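FOR IMMEDIATE RELEASE

2 Aug 2020

Selutura Opens Registration for "Clear the Table," a Friendly Course in Everyday Kitchen Order

TILTELSIDE — Selutura, the home-skills studio that has been teaching people to cook, mend and tidy from its rooms in Tiltelside, is very happy to announce that registration is now open for Clear the Table, a new course devoted entirely to the small jobs that come after a meal or a cup of coffee. The course runs over four sessions and is open to anyone who has ever looked at a table full of mugs and crumpled cloths and decided to deal with it tomorrow.

The idea for the course came out of a series of open evenings held in June, when Selutura invited families from the neighborhood to come in and talk about the parts of housework they found hardest to keep up with. The studio had expected to hear a good deal about closets and garages, and it did hear some of that, but the conversation kept wandering back to the table. People talked about it with real feeling! It is where the mail lands, where the homework gets done, and where the cups seem to gather all day long.

"I grew up in a house where the table was wiped down before anybody was allowed to leave the kitchen, and I complained about it every single night," said Dalva Vasconcelos, founder of Selutura. "Now I have my own table and I understand my mother a great deal better. We wanted to make a course that is kind to people, that starts with a cloth and a cup and goes on from there, and that sends everyone home with a habit they can keep on a tired evening."

Each session takes up one part of the job and stays with it long enough for everybody to get comfortable. The first is about cups and mugs: gathering them, carrying them safely, washing them and finding them a place to live. The second is given over to cloths, including how to fold them, how to hang them, and when it is time to retire one to the rag bag. The third covers boards and trays, and the fourth puts the whole routine together, from the last sip of coffee to a table that is ready for breakfast.

The practice tables are set with ordinary things, the same kind most of us have at home. An orange cup may be waiting near one corner and a reddish-brown mug with a white inside near another, with a bright cloth bunched up beside it and a long wooden board down the middle. Students are asked to decide for themselves what should move first, and the teachers are glad to hear all the different answers.

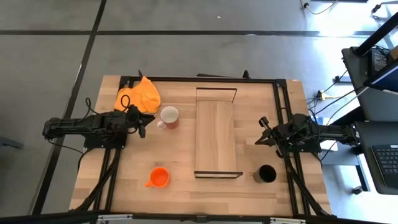 What Is Included

The fee for the full course is 41 dollars, and it covers all four sessions, a printed handbook and a cotton cloth to take home. The handbook was written by Silvana Batista, who leads the course, and it has plenty of blank space for notes, at her particular request. Coffee and tea will be served at every session — there have to be cups to clear, after all — and students are welcome to bring along a favorite mug of their own.

The cloths were supplied by Netelgate, a linen shop a short walk from the studio, which has set aside 300 of them for the course and for the free table-care mornings that Selutura hopes to hold later on. Bastos, the woodworking shop next door, has kindly agreed to spend part of the third session showing students how to oil and care for a wooden board.

"Most people hold a cloth in a ball and push the crumbs around with it," said Silvana Batista. "If you fold it in half, and then in half again, you have a nice flat side to work with, and when that side is dirty you turn it over. It takes a few seconds. I have had grown men call their sisters to tell them about it."

Groups are kept to seven students so that everyone has room to work and time to ask questions. No experience is needed, and children are welcome to attend with a parent at no extra charge.

How to Register

Places may be reserved in person at the Selutura front desk in Tiltelside. Students who cannot attend one of the sessions may make it up with a later group, and anyone who would like to give the course as a gift can ask at the desk for a card.

About Selutura

Selutura is a home-skills studio founded by Dalva Vasconcelos. It offers small, practical classes in cooking, mending, laundry and household order for beginners of all ages.

Press inquiries: Silvana Batista, Selutura, Tiltelside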